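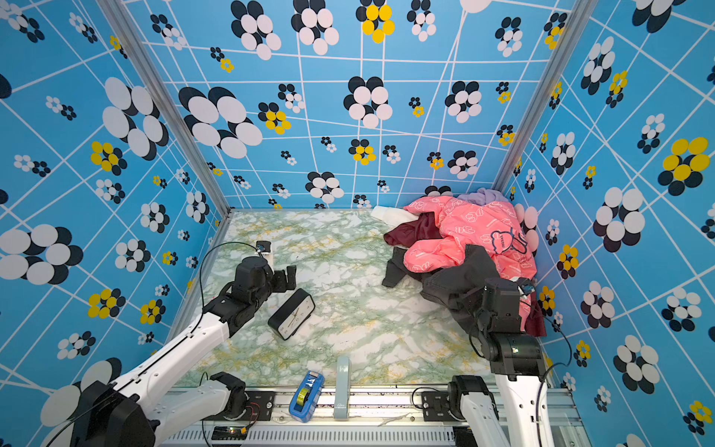 Bundden wall panels and floor sheet

Printed lining for small booths, display corners and work enclosures

The Bundden set is made for people who have a small three-sided space and do not want to look at bare boards. It consists of printed panels for the back and the two sides, and one floor sheet. We print and cut everything in our own workshop, and each order is checked on a table before it is rolled or packed flat.

The wall pattern

The ground colour is sky blue with a white grid. Over the grid come flowers built from overlapping ovals, the large ones in black and white or in yellow and black, the smaller ones in yellow and black. The pattern does not repeat at a short distance, so the left wall and the right wall will not look the same. Some customers ask us to match the flowers at the corners. We can do it, but please write this in the order, as the panels must then be cut from one long print.

The blue is a calm one. Konrad Żak, who prepares our print files, tried it in a darker tone in February and we went back to the lighter one after two test prints. Under warm lamps it becomes slightly greener. If your lighting is very yellow, ask for a colour strip first, we send it free of charge.

The floor sheet

The floor is a white marble pattern with veins in pale green and yellow-ochre. It is a print and it is sold as a print – please do not order it if you need real stone. The surface is matt. Small things such as a clock or a little box are easy to find on it, and soft things like clothes can be pushed across it without catching. The veins are drawn large, so on a very small floor you may receive mostly white. Tell us if you prefer more colour and we will move the cut.

Sizes

Standard wall panel: 700 mm high, width to order.
Largest width in one piece: 3000 mm.
Floor sheet: cut to your drawing, with straight edges only.
Number of side panels in a set: 2.

The panels are intended to stand between corner posts, for example aluminium profiles. Posts are not included. If your posts cover a part of the print, give us the visible width and also the full width, because these two numbers are often mixed up and the panel arrives too narrow.

Fitting

Begin with the back wall. Put the side panels after it and push them to the corner, then lay the floor sheet last. Leave the sheet unrolled for one night before cutting anything at home. The edge of the floor can be held under a rail or a strip along the front.

Cleaning

Use a soft cloth and a little water. Strong cleaners make shiny places on the matt surface and we cannot repair them.

Ordering

The article number for the complete set is 456. Wall panels and floor sheet can be bought separately, also as replacement for a damaged piece. For a replacement please send the old order number, then Kacper Sowa will find the same file and the flowers will be in the same position as before.

The floor sheet can also be combined with our plain panels, Flekance, which come in white and grey.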